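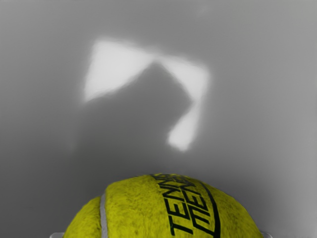
Workshop tips: recording demonstrations in simulation

These notes cover the small jobs that go wrong when you collect examples for a learned pick-and-place policy. They assume a working simulator and one operator. Most come from the Estumcombe sessions in April.

Set the control rate first. Changing it halfway through a batch leaves you with two datasets. Resampling one to match the other smears the moment of grasp, and the policy learns a slow, late close.

Save the random seed with every episode. A failed run can then be replayed from its starting state. Ailbhe Kavanagh writes the seed into the folder name, and I have copied her.

Keep failed runs in a separate folder, labeled by the point of failure: approach, grasp, transfer, insertion, release. A batch of 944 episodes with no labels took us two evenings to sort. With labels, the same job is one search.

Check wrist views before the long session. Play back one episode at full size and look for heavy shadow on the work surface. If the lighting is randomized, test the darkest setting as well as the default. 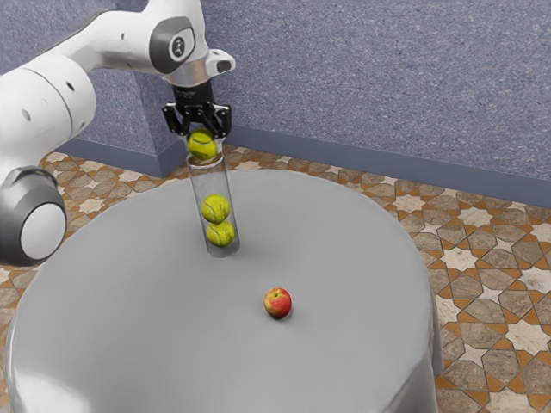
Insertion needs more care than pickup. Record the approach at a lower speed than the transfer, and keep the operator's pauses short. Long pauses teach the policy to hover. With a clear tube and a tennis ball, the rim gives the operator very little to aim at on screen, so open a second view from the side and align in that one. Vary the number of balls already in the tube at the start of an episode. Two in the bottom is one case; an empty tube is another and should get its own share of the recordings. An apple left out on the table makes a reasonable distractor, provided its position is changed between episodes.

Define release in the log. We mark it when the fingers lose contact with the ball, and we keep recording for 200 more steps. Stopping at contact loss cuts off the drop, and the success check then reads the wrong state.

Collect 500 good episodes before the first training run. Sepehr Ebrahimi trains on fewer to test the pipeline, then throws that checkpoint away.

Rename nothing after export. The Trerkico loader matches camera streams by name, and a mismatch loads as blank images with no warning. Open one exported file by hand and step through every stream.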